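Section 4: Sweeping the hall and other tiled floors

Applies to: ground floor, both flats. Kitchen floors are in Section 5, along with the paragraph on grease.

You will need the push broom, the long-handled dustpan and a bin that isn't already full. The Clurberg vacuum cleaner is for carpets. It will go over tile if you insist, but it throws small bits of paper out sideways and makes a noise that brings Mrs Chae downstairs.

4.1 Before you start

1. Lift everything off the floor that can be lifted. Shoes go on the rack. If the rack is full, take two pairs off it that you haven't worn since January and have a think.

2. Close the front door. Guests have been known to start with it open, on the theory that the dirt can be encouraged outdoors. The street has the same theory about us.

3. Check that the broom head is tight on its handle. Hold the head still and turn the handle clockwise until it stops. Do not go past that point. The last handle went past that point.

Note: If the handle keeps working loose, wrap the thread once with the tape in the Ostach tin (top shelf, meter cupboard). Once round is enough.

4.2 Sweeping

4. Begin at the wall furthest from the kitchen and work back towards it. Push the broom away from you in short strokes and keep the bristles on the floor at the end of each one. A flourish at the end of the stroke looks well but sends the fluff up on to the coats.

5. Follow the seams between the tiles. Grit settles there, and so does anything thin and papery, such as a torn receipt. Sweep along the seam first and across it afterwards.

6. Gather everything into one heap. Two heaps will be walked through by the time you get back to the second.
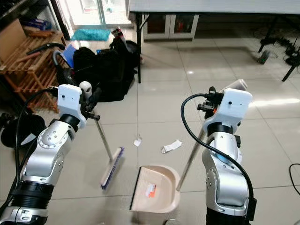
7. Set the dustpan down with its front lip flat on a tile, clear of the seam. Hold it steady by the long handle and bring the broom to the pan. Chasing the heap round the hall with the pan is good exercise and gets you nowhere.

8. Take the light stuff first. Tissue and scraps of paper want a slow, low stroke; a brisk one makes a draught and they sail off under the rack. Then sweep in the grit.

9. There will be a thin line of dust left at the lip. Draw the pan back 20 cm and sweep again. Repeat until the line is too faint to annoy you. It never quite goes — Woo-jin Son, who wrote the first version of this guide, recommended a damp cloth at this stage, and he was right.

Caution: Do not use the broom on anything wet. Wet bristles turn grit into paste, and the paste goes into the seams, where it stays. Mop first, let the floor dry, sweep later.

4.3 Emptying and putting away

10. Carry the pan level to the bin and tip it in slowly, back edge up. Tap it once against the inside of the bin.

11. Pull any hair out of the bristles by hand. An old comb helps. Please don't use the one in the bathroom.

12. Hang the broom up by its handle, bristles clear of the floor. A broom left standing on its bristles for a winter will sweep in a curve for the rest of its life.

4.4 If something goes wrong

The pan skates away from you. The floor has been polished. Put your foot lightly against the back of the pan and use less Ferkex next time. One capful to a bucket is plenty.

Something small and valuable has gone in with the dust. Tip the pan out on to newspaper before it goes near the bin. Earrings are usually at the bottom.

The floor looks no different. Switch the hall light on and look again from the doorway. If it still looks no different, go back to step 4.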